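Keeping small parts together

Most of the bits that go missing in our house are small enough to fit in an eggcup: shelf pegs, game pieces, the feet off a chair. A few habits have cut down on the searching.

Empty one drawer at a time and finish it before you open the next. Sort on to an old tray with a lip. Screws go in one heap, anything plastic in another, and anything you can't name goes in a jar marked with the month. If the jar hasn't been opened by November, tip it out.

Jam jars are better than tins for this as you can see what's in them. Soak the labels off in hot water with a spoonful of washing soda, then rub away the glue with cooking oil. Lids can be screwed to the underside of a shelf - use 2 short screws in each so the lid can't spin.

Write the size on the outside. I bought a box of 2,000 panel pins from the ironmonger's in Zostbridge and decanted them without a label, and I still have to measure one every time.

Glue repairs want a flat surface and plenty of patience. Wipe both faces, put on less glue than you think and leave it overnight under a heavy book. Put greaseproof paper beneath, or you will be gluing the piece to the table as well.

For anything dark, work on something pale. Dropped pieces and stray crumbs of glue show up straight away. 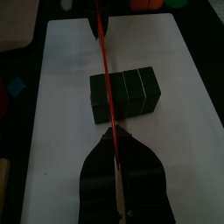

A reader in Edgate writes that she lines her sorting tray with the back of leftover wallpaper, and throws the sheet out when it gets sticky. She also keeps spare shelf pegs in an envelope taped behind the bookcase, so they move house with it.

Wash the jars again before putting them back in the kitchen.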